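Weigh the Flour

Recipes that list flour by the cup should be retired. A cup holds whatever the cook packs into it. In October I filled the same Lüthi measure 18 times from one bag, leveling it with a knife, and the heaviest fill beat the lightest by 34 grams. In a small loaf, that changes the dough from slack to stiff.

The usual defense is that home cooks managed for generations. They did, by adjusting by feel, a skill that the printed recipe does not supply.
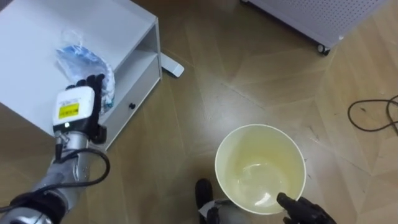 What a scale costs

A basic Gindell scale takes less drawer space than a set of cups and leaves fewer things to wash. Set the bowl on it, press zero, pour. My standard bread dough weighs 584 grams before rising, and I can divide it evenly without guessing.

Spoons are fine for salt and yeast in small batches. Flour should be printed in grams, with cups in parentheses if the publisher insists.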